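Notes on contango and a small storage tank

I heat a workshop and a house from the same oil tank, and I have kept a spreadsheet of what I pay since I moved to Bellholm. The spreadsheet has grown past its original purpose. It now has a tab for the futures curve, which I update in the evening when the settlement prices are out. This post covers what I have learned from that tab, and why I have mostly stopped acting on it.
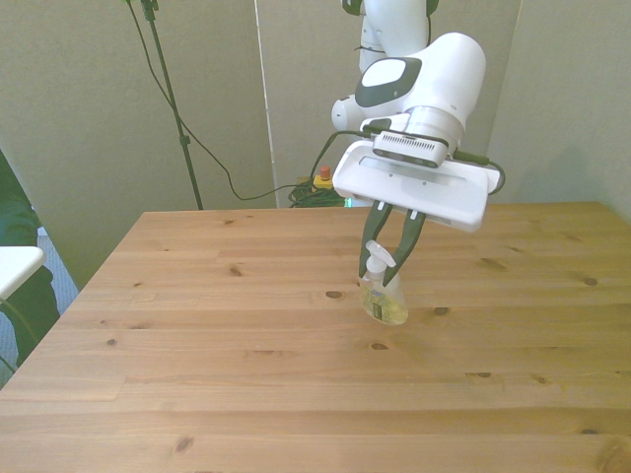
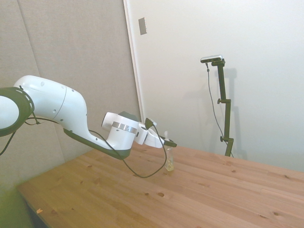 The starting point is simple. A futures curve lists today's price for delivery in each coming month. When later months cost more than the near ones, the curve is in contango. When they cost less, it is in backwardation. Contango usually shows up when there is more product around than anyone wants right now, so the market pays people to hold it. Backwardation shows up when buyers want barrels today and will pay extra to get them.

For a company with large tanks, contango is a trade. Buy the near month, sell the far month, store the oil and deliver it later. The profit is the spread minus storage, financing, insurance and losses. If the spread is wider than those costs, tanks fill up. As they fill, storage gets more expensive, and the spread has to widen again to pay for the next tank.

My tank holds 500 gallons. In practice I never go below the bottom fifth, so the usable volume is smaller. The question I wanted to answer was whether a household with that much storage could do a very small version of the same trade: fill in late summer when the winter months are priced higher, and draw down through the cold.

On paper it works in some years. The trouble is in the details.

First, I don't buy at the futures price. My supplier is Lendier, and their posted price is a local one that includes trucking, a terminal fee and a margin. I compared the posted price with the front-month contract for two full heating seasons. The direction matches over any stretch longer than a few weeks. The size of the moves does not. Increases reach the posted price within days, and decreases take much longer. Anyone who buys gasoline has seen the same pattern.

Second, the minimum delivery is 200 gallons. Below that there is a surcharge large enough to wipe out any spread I have recorded. So my decisions come in lumps. I can fill early or fill late, and there is not much in between.

Third, the cost of money. With rates near zero, prepaying for winter fuel in September cost me nothing I could measure. With a savings account paying real interest, it costs something. On a season's fuel bill of $4,000 the interest for a few months is not large, but the spread is not large either, and the two are close enough that I would not bet on the sign of the difference.

Then there is the fixed-price plan. Astora runs one in this county, and I priced it against my own purchases. A fixed price is a forward contract sold to someone who can't trade forwards. The seller hedges the volume and charges for the hedge, plus a bit for customers who use more than they signed up for when it turns cold. That is a fair thing to charge for. In a flat year I would have lost money on it, and in the one year with a sharp spike I would have come out well ahead. Two seasons of data can't tell me what the right price for that protection is.

I also looked at capped plans, where the price can fall but not rise past a limit. The cap is an option, and the premium is printed on the second page of the agreement. Negi's version expires unused if you take no delivery before midwinter — worth checking if your tank is full when you sign.

What I do now is dull. I fill once before the season starts, whatever the curve looks like, and order again when the gauge reads one third. The tab stays in the spreadsheet because I find it interesting, and because inventories explain a good part of why my bill moves when it does.

Next I want to add distillate stocks and degree days and see how much of the posted price is left over once both are accounted for. The degree-day file has a gap in it, so that will have to wait until I find a second weather station.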